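The Long Purple One
Words by Ayuba Dankwa 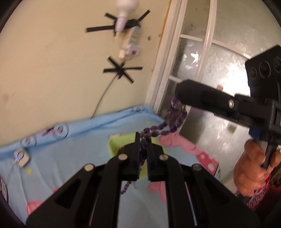

Everybody has one necklace that won't go in the box. Mine's 39 inches of beads and it has spent most of May on a door handle, a bedpost, then the floor behind the bed. Long strands are a pain. They knot if you look away.

So, a morning of untangling. Did it in the bedroom, where most jewellery gets sorted anyway, whatever the magazines say about dressing tables. Dark purple beads, faceted ovals, looped double. Gorgeous. Also the worst shape going for snagging on thread, jumpers, hair, other beads.

What works, from a fair few goes at this:

Hold the strand high at one end and let it drape. Gravity does half the job. Take a second hold lower down, let the tail dangle free and follow the loop through slowly. No tugging. If it's a proper knot, lay it flat and open it from the middle with a blunt needle. A bit of talc if you must, though it dulls the facets and you'll be wiping it off for days.

Storage next. Tromska do a padded roll with 4 long channels, nice thing, a bit stiff at the popper. The Ollside hanging rail takes more but wants a proper screw in the wall, and mine came down twice. Takács, who restrings out of a shop on Flallalmont, told me to forget both and use a row of cup hooks inside the wardrobe door. Cheap. Ugly. I've had mine up three weeks and teh beads haven't knotted once.

Restringing, if yours is going: look for slack thread between beads, or grey fluff at the clasp end. Get it done before it breaks, not after. I've had 232 beads under a fridge. Never again.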